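The Visitors' Room

Sekar Entili cleaned the spare room twice before her brother came. The first time she did it properly, with the bed pulled out and the skirting boards wiped down. The second time was the morning of the ferry, when there was nothing left to do and she did it anyway.

She had lived in Horkport for 17 months. In that time she had written to Hartono every fortnight and told him about the harbour, the fish shed, the bakery that opened at five and the woman downstairs who played the same four songs on the piano. She had made it sound busier than it was. Now he would see it.

The ferry was due at ten past two. She was on the quay by half past one, in her good coat, eating a cheese roll out of the bag. A boy was fishing off the steps with a hand line. The board outside the ticket office said the boat from Prorkitz was running late, and then somebody came out and wiped the board and wrote that it was on time.

Hartono was the last off. He had their father's brown suitcase and a carrier bag with a loaf in it.

"They do have bread here," she said.

"You said it was sour."

"I said I liked it."

He put the case down and hugged her with one arm, still holding the bag. He had got thinner, and he had shaved off the beard, so that he looked like the school photograph again. She told him the walk was ten minutes. It took them half an hour because she kept stopping. She showed him the fish shed, where she did the accounts, and the window on the first floor where her desk was. She showed him the chapel and the bench where you could get out of the wind. He looked at each thing for a fair amount of time and nodded.

"And that's Brimwood," she said, pointing over the roofs at the hill. "We'll go up tomorrow."

"Is it a wood?"

"It was. There's a bit left at the top." 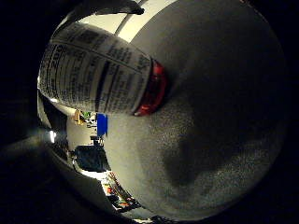

They had soup that night, and his loaf, which had gone hard at one end. The woman downstairs started on the piano at eight. Sekar saw him listening and felt her face go warm, as if she had been caught out in something.

"Is that her?" he said.

"That's her. She'll do the slow one next."

She did the slow one next. Hartono laughed, and after that it was easier. He told her about the flat, and the neighbours' dog, and how he had sold the car for 1,000 less than it was worth to a man who then asked for the mats as well. He didn't talk about their mother and she didn't ask. There were six days for that.

In the morning it was raining, a fine rain that hardly showed until you were in it. She had planned the hill, then the museum, then lunch at the place with the blue door. She had planned all of it, hour by hour, on the back of an envelope, and he found the envelope propped against the kettle.

"What happens at quarter to four?" he asked.

"The lighthouse."

"And then we're allowed to sit down?"

"There's a café at the lighthouse."

They went up Brimwood in the rain. The path was steep and neither of them had much breath for talking. At the top there were perhaps a dozen trees, bent the same way, and a stone with the names of boats cut into it. On a clear day you could see both sides of the bay, and the island, and the far end of the railway. She had written him a whole page about it in September. Today there was a field, a gate, and then white.

"The island's over there," she said. "And the harbour's down there, to the left of that post."

He looked to the left of the post.

"You can see the ferry come in. I come up here quite often when it's due. I don't know why, I'm never expecting anyone."

She hadn't meant to say that. It hadn't been in any of the letters. Hartono wiped the rain off his nose with his sleeve and went on looking at the place where the harbour was.

"You could come home," he said. "You know that. The room's still there."

"I know."

"I'm not saying you should. Mum said I had to say it once."

"Well, you've said it."

"Good," he said. "So what's next, the museum?"

The museum was shut until half past eleven, so they stood in the doorway of the bakery and ate two buns each while their coats dripped on the step. The girl behind the counter knocked on the glass and beckoned them in. She asked Sekar if this was the brother. Sekar said it was, and the girl said she had thought he would have a beard.

"You told the bakery about me?" Hartono said, when they were outside again.

"It's a small town. You have to tell them something."

He thought about this as far as the corner. Then he asked which way it was to the fish shed, because he wanted to look at her window again, and she took him round by the harbour wall.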